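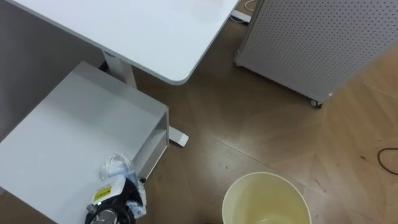 Desk Corner, Olovholm Office

11/02/2024

We furnished the small room at Olovholm in October. The desk and storage went in first, and the walls were left white. The same layout is used in the Bustos office, in a room with 9 desks.

The floor is wood, laid in a herringbone pattern. It was sanded and oiled before any furniture came in. A round cream waste bin stands on the floor by the cabinet.

Under the desk

The desk has a white top with rounded corners and a flat foot that sits close to the floor. The drawer pedestal has a lock on the front. We allowed 60 cm for it, plus 10 cm to pull it out.
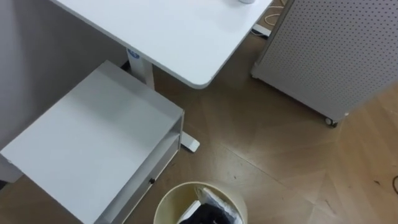 Along the wall

The cabinet stands against the wall next to the desk, with an open shelf in it. The door handle is black. Total cost for this corner, without the floor, was 400 euros, most of it for the desk, bought used through Nosetti. 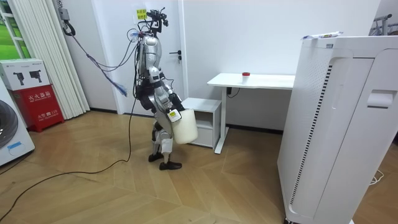

White door, side cabinet and standing desk, with a red-lidded cup on the desk.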